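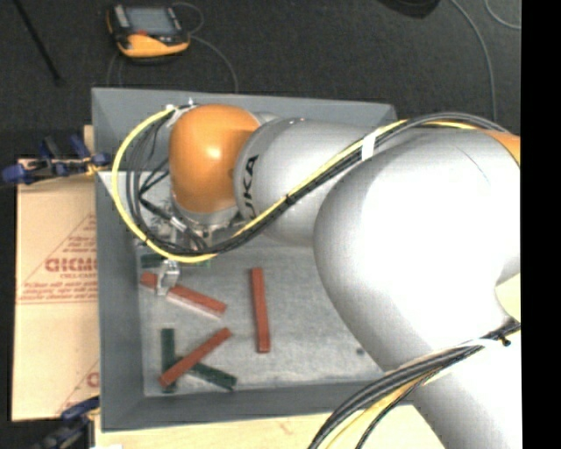
FOR IMMEDIATE RELEASE
November 19, 2024

Pomico Opens Orders for Pelum, a Bin Picking Kit for Robot Arms Already on the Floor

Pomico today opened orders for Pelum, a bin picking kit that lets a shop put an arm it already owns to work on jumbled parts. The kit includes a two-finger gripper, a fixed overhead sensor, the cable set and the Thân control software, which plans each grasp and picks a new one when a part slips.

Pelum grew out of long, narrow parts. Bars and strips land across each other, lean on the walls of the bin and hide the piece you want next, and they gave our early software fits. We started over on grasp planning in August, using plain colored blocks as stand-ins, and the change was huge. In our longest test the system made 1,258 picks without anyone reaching into the bin!

"I used to watch every single pick with my hand near the stop button," said Nii Abugri, who leads the Pelum project at Pomico. "Crossed parts were the worst of it. Now it takes the top bar first, lifts it clear and goes back for the one underneath, and I still get a kick out of seeing that."

Setup takes two people one working day. Thân runs on a standard shop computer and needs five sample parts to learn a new shape. Different colors of the same part can be sorted in one run — no extra setup required.

Pivwood, which makes wooden shelving parts, has been trying out an early kit on its dowel and slat line and has asked for a second. Its operators also asked for a larger pause button on the main screen, and every kit now has it.

Kits ordered this month ship with two sets of gripper fingers, one smooth and one ribbed. Shops can send Pomico a box of their own parts for a free test before ordering, and will get back the full pick log — misses included.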